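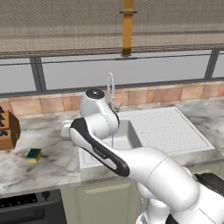 Arm stalls at the sink, then drives the elbow into the counter

Posted by Kacper Nowicki, August 2, 2026

We use Esc to accept only necessary cookies. Manage preferences | Accept all

Running a mobile base with a single arm in Hindeo, kitchen task, simulation only for now. The job is to go to the sink, pick up the sponge from the counter and drop it in the basin. The approach to the sink is fine. When the wrist has to swing back toward the sponge, the elbow drops and goes into the edge of the counter. No contact is reported. The arm then sits there with joint 4 at its limit until the episode times out.

It happened in 30 out of 1000 episodes. The failed ones all have the base parked a bit too far right. Planner is Skimcombe with default settings. I've already tried a smaller step size and it made no difference.

We want to move this to the real arm in December, so I'd like to know what it is before then.

njalv
Check the collision mesh on the countertop. If the sink was cut out of the slab, the convex hull may have been thrown away on import and you're left with a visual mesh and nothing behind it. Turn on the collision view and look.

Kacper Nowicki
Collision view shows the counter as five boxes, one on each side of the sink and one for the front lip. They look right to me.

ada_leone
Look right or are right? Print the extents. I had a lip that was drawn in the correct place and was 5 mm thick. Anything moving at normal speed went straight through between steps.

mcleary_b
I don't think it's the mesh. You said joint 4 is at its limit. The planner picked the elbow-down solution, ran out of travel and gave up. Going through the counter is a second problem. Put a cost on elbow height and the first one goes away.

njalv
And then he has an arm that still can't feel a counter, it just visits it less often. I wouldn't do that before a hardware run.

mcleary_b
I didn't say to leave the mesh alone. I said that isn't why it stalls.

Kacper Nowicki
Printed them. The lip is 5 mm thick, same as Ada's. The other four are full depth. I made the lip thicker and reran the same seeds. Contact is now reported, the controller stops on it and the episode ends with a fault. So it fails properly, but it still fails.

ada_leone
That's the behavior you want from the safety side. Now do the elbow cost.

lucrezia.m
Before you touch costs, fix where the base parks. If every bad episode is parked too far right, the reach back to the left is too long for that arm and you'll be tuning around it forever. We had the same thing on a Zanetti cell with a fixed pedestal and ended up moving the pedestal.

mcleary_b
A base that only works from one spot is going to be trouble on a real floor. Wheels slip. I'd want both.

Kacper Nowicki
Did the parking first. Added a reach check for the sponge pose before the base is allowed to stop. Another 1000 episodes, no stalls. I'll add the elbow cost as well and post the config when it's cleaned up. Leaving the fault stop on for hardware, with reduced speed for the first runs.

njalv
Check the lip on your other kitchens too. If one importer script made them all, they'll all be thin.

Kacper Nowicki
They are. Fixing the script now.

Comments (3)

Capucine Fleury
Same symptom on Wellell's older cabinet set. It was the drawer fronts there. Thanks for posting the numbers.

tbrandt
Can you share the reach check? Ours only tests the first pose.

oldservo
Still think continuous collision checking should be on by default.

Get new threads by email once a week. Sign up | No thanks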